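Ticket 346: Success rate on toilet task does not match the reported result

Project: Stindine
Component: simulation, bathroom task set
Opened by: Védís Ketilsson
Assigned to: Cabrera evaluation group
Priority: high
Status: pending verification

Summary

The Diladar policy was evaluated on the bathroom task set using the standard protocol. Results for the kitchen and laundry sets agree with those in the draft report. The result for the task "bottle from toilet lid" does not. The draft lists the task as solved in most episodes. The rerun recorded a grasp in fewer than half of 242 episodes, and the shortfall persisted when the random seeds were changed.

The draft uses this task as its main evidence that the policy transfers to support surfaces absent from training. The discrepancy must be resolved before the results table is released.

Steps to reproduce

Load the bathroom set with the default randomization file.
Select the task "bottle from toilet lid" and the Diladar checkpoint named in the draft.
Run the evaluation script without rendering.
Compare the success column with the contact log for the same episodes.

Expected: the success column and the contact log agree, and the rate falls within the interval given in the draft.
Observed: the two sources disagree in a large share of episodes. In many of these, the contact log shows both fingers touching the bottle while the success column reads zero.

Comment, Védís Ketilsson

Rendering was enabled for a subset of the failed episodes. In each one examined, the arm reached a reasonable pre-grasp pose over the lid. The planner reported no collision with the tank, and joint limits were not reached. A failure in the approach phase is therefore considered unlikely. A render from the approach phase is attached.
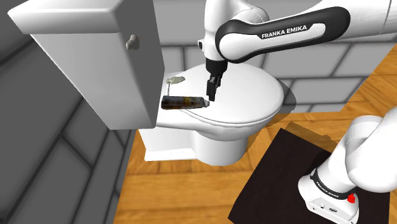 Attachment to ticket 346. Gripper above the closed lid, near the capped end of the bottle.

The bottle lies on its side in this layout. The grasp sampler was written for upright bottles and later extended to horizontal ones. I request that the evaluation group confirm which version was used for the figures in the draft.

Reply, Cabrera evaluation group

The draft figures were produced with the extended sampler. The same version is installed on the rerun machine, and the file checksums match. The sampler has been excluded as a cause.

The following items were also checked and excluded: physics time step, gripper force limit, friction values for the bottle, and camera placement for the policy input. The policy weights are identical on both machines.

One difference was found. The draft run used Jandar release 2. The rerun used Jandar release 3. The release notes list a change to the way object height is measured. In release 2, lift height was measured from the surface supporting the object at the start of the episode. In release 3, it is measured from the floor unless the task file names a support surface.

Comment, Védís Ketilsson

The task file for this layout does not name a support surface. Under release 3, the success check compares the bottle's height above the floor with a band intended for countertop tasks. Because the lid is lower than a countertop, a correct lift often ends below the band and is scored as a failure. The kitchen and laundry task files name their surfaces, which explains why those results were unaffected.

This accounts for the disagreement between the contact log and the success column. It does not establish that the draft figure is correct. Release 2 had no minimum hold time, and a brief lift followed by a drop would have been counted as a success.

Proposed resolution

1. Add the lid as the named support surface in the task file.
2. Apply the release 3 hold time to all three task sets.
3. Repeat the full evaluation, including the baseline, and replace the draft figures with the new ones regardless of direction.
4. State the success definition in the methods section, including lift height, reference surface and hold time.

Update, Sunday, May 21, 2023

Items 1 and 2 have been merged. A short trial with the corrected task file brought the success column and the contact log into agreement in every episode except those ending in a drop, as intended by the hold time rule. The trial is too small to support a reported rate, and its results should not be quoted.

The full evaluation is queued. Roughly 3 days of compute time have been reserved. Other groups using Jandar release 3 with custom layouts are advised to inspect their task files for a missing support surface entry and to treat earlier scores from such layouts as provisional.

The results table remains on hold. The ticket will be reviewed in June, once the baseline runs have been completed.

Linked tickets: none
Labels: evaluation, success metric, regression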